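April, afternoon, bimanual bench, Cluvodstead

Plug insertion, second round. Same policy as this morning, trained on 555 demonstrations, with the one change we agreed on: the right arm has to take hold of the strip before the left arm is allowed to go for the plug. In the old version both arms started together and the strip slid away whenever the pins touched the socket face a little off center.

Block of 60 trials, start poses drawn from the Kodano script. Strip angle varies, plug position varies, plug always starts on the left half of the table. Time limit per trial unchanged. I reset by hand and did not touch anything between the go signal and the stop.

Scoring is the same as before. Full insertion counts, half-seated does not. If the plug is dropped and picked up again within the time limit it still counts, but I mark it with a D in the log.

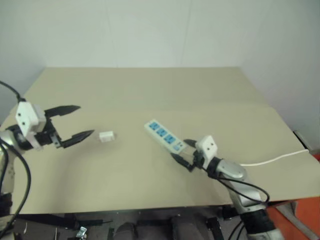 Prasetyo Liem wrote back that the hold-first rule may be hiding a perception problem. In his view the left arm misses the socket by the same amount as before, and a strip that can't slide just forgives it. He wants the lateral error at first contact reported next to the success rate, for both versions, before anyone calls this an improvement.

Fair point. The contact error can be pulled from the joint logs, so no new trials needed for the hold-first version. For the old version we only kept logs from the last 4 sessions. Should be enough, will check.

Other notes:

Grasp on the strip is best at the switch end. Closer to the sockets the right fingers get in the way of the left wrist when it comes down.

Left gripper opens wider than it needs to on approach. Costs time but has not caused a miss that I could find. Leave it.

Checkpoint 89 is the one used for all of the above. Later ones looked jumpy on the lift and I stopped using them.

Sutrisno Ginting has the Vasar force sensor until the end of the month - ask him for the calibration file as well, the one on the shared drive is old.

Next: contact error script, then the same block with the strip turned end for end.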